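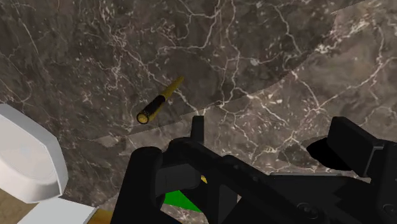
Plomilberg Wrist-View Set

Simulated grasping episodes for testing whether a policy trained on one countertop texture carries over to others. All views come from the wrist camera. The arm, gripper and camera mount stay the same in every episode – only the surface, the objects and their poses change.

Contents
train: 20 surface textures, plain and veined stone included
heldout: 4 textures never used in training
meta: object poses, texture name and seed per episode

Method
We train two policies, Wistano (fixed texture) and Minhas (texture redrawn at every reset). Both get the same number of episodes and the same action space.

Result so far
On the held-out textures Minhas completed over 21 more grasps per hundred tries than Wistano. Most of the Wistano failures were on veined stone, where it closed on a vein next to a thin object.

Known issues
Contact is stiff on thin cylinders. Shadows under small objects are weak. Depth is not included in this release.

Loading
Use the Hellov reader, version 2 or later. Older versions drop the texture name.

Maintainer: Leopoldo Zavala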